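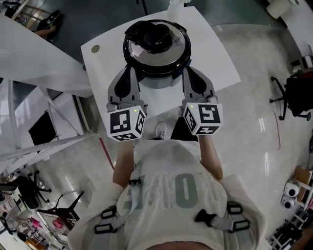
Zallthorpe's repair and lending shop on Stoneck Road has started lending out robot vacuums, and I'm more excited about it than a grown adult should be. I've been on at them since the carpet cleaner went on the shelves, so when the newsletter said they'd be doing floors next I was down there the same morning. They're the round sort with the raised turret in the middle of the lid. The one up on the white table is black, with a shiny rim and a brushed silvery top, and it looks rather smart, I must say – a good deal smarter than the upright that lives under my stairs.

The shop has 24 of them to start with. They came as a job lot from Drorel, the office cleaning firm out by the ring road, which is closing its depot there and wanted them gone before the lease ran out in September. Most needed something doing. Side brushes were the main thing, then tired batteries, then wheels so wound up with hair and thread that they'd stopped turning altogether. The repair bench has been going through them since the spring, and every machine gets run on a patch of old carpet and a patch of lino before it's allowed out of the back room.

Borrowing is simple enough. You need to be a member (it's free, but bring something with your address on it) and you can have a vacuum for up to 4 nights at a time. There's no charge for the first loan. After that it's a couple of pounds in the tin, and they do mean the tin, so bring change! You get the vacuum, its dock, the charging lead and a spare filter in a cloth bag. Please bring all of it back. The steam mop has already come home without its pads twice this year and we're not out of summer yet.

I had one of the first ones out for a weekend to try. My flat is the bottom half of an old terrace on the Arain estate, all thresholds and odd corners, and I was fairly sure it would get as far as the hall and sulk. It did get stuck, once, on the fringe of the rug in the front room, and I had to roll the rug up and start it again. Otherwise it went up and down very nicely and under the bed, where I hadn't been with a brush for longer than I'm going to put in print. I emptied the bin three times on the first day. The cat left the room and came back for her tea.

A few things I wish I'd done before pressing the button. Pick up your phone chargers, and anything else with a trailing lead. Put the shoes away. If you have long curtains, hook them up over the back of a chair. And do measure the gap under your sofa, as mine went in quite happily at one end and then had to be fished out with a broom handle from the other, where the springs have dropped a bit. It's also noisier than I'd imagined, so perhaps not one for nine at night if you've got neighbours below.

When you've finished, tip the bin out, tap the filter over some newspaper and give the top a wipe with a dry cloth. No sprays please, and don't rinse the filter unless the label says you can. Have a look underneath as well and cut any hair off the roller with small scissors. If you can't face that, say so when you hand it in and the bench will see to it, they've got a proper little hook for the job.

The vacuums are the biggest single addition since the shop opened, and they take the lending list up to 261 items. I was told 135 of you have put your names down for one, so there's going to be a wait. The list goes strictly in order, and if your turn comes up while you're away you keep your place for the next one going. Anyone who finds stairs or pushing an upright difficult can ask at the counter about a longer loan, which won't come out of the ordinary queue.

There's also a call out for bits. If you've got a dead robot vacuum in the loft or the garage, the bench would love it for parts, whatever the make. Docks and leads are especially wanted, as a few of the Drorel machines turned up without theirs. Take the battery in with it if it comes out easily, and leave it where it is if it doesn't.

Lending is from ten in the morning until four, with returns any time before closing. The side door is the one to use while the front step is being mended. I've got my name down again for September, and this time I'm moving the rug first.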